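Slip casting notebook, Dunach shed
1st September 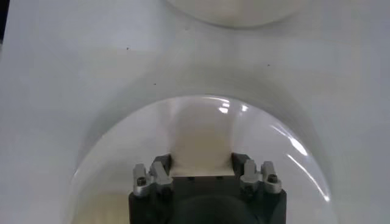 White surface with a curved recess, small dark specks showing.

Carried on with the casting slip problem. The Fluvano batch has been thick since we opened the second bag, and the last lot of beakers came out of the moulds with uneven walls. Wanted to sort out whether it was the water or the deflocculant before mixing any more.

Mixed three small test lots from the same bag. Same water for all of them, out of the rain tank, left in the bucket overnight. Deflocculant went in as drops, with a good stir between each. Lot A got the amount on the old recipe card, B a bit more, C more again.

A was like custard and hung off the stick. B ran properly and levelled out in the jug. C ran well at first, then went stringy after lunch and left a skin on top. So the recipe card is too low for this clay, and C is past the point where adding more helps. Have pencilled the B amount on the card. Please don't rub it out.

Cast B in the small Jeder moulds. 19 minutes before pouring out, then upside down on the slats. Walls looked even at the rim where I trimmed. Released without pulling, except one that stuck at the foot. That mould was still damp on the outside and should have stayed on the shelf another day.

Specks. Still getting them in the fired ware and still don't know where from. Possibilities:
- rust off the old sieve frame
- something in the tank water
- bits coming off the mixer shaft
- the clay itself

Put the rest of B through the nylon sieve twice. Will fire sieved and unsieved tiles side by side on the same shelf, marked S and U on the back in oxide. If both come out speckled I'll try town water next.

Kiln: bisque only, slow start with the bung out. Top is set to 1,110 for the Paracha glaze tests after that, colour to be judged once they're cool enough to handle. Cone pack at the front this time so it can be seen through the spyhole.

Scraps bucket is almost full. Don't tip glaze rinsings in it, the last reclaim went grey and had to be thrown out.

To get: 35 litre drum with a lid that fits, another nylon sieve, plaster. The plaster left in the open bag has gone off and sets in lumps.

Glaze test tiles still to be dipped. Second coat on the rims only.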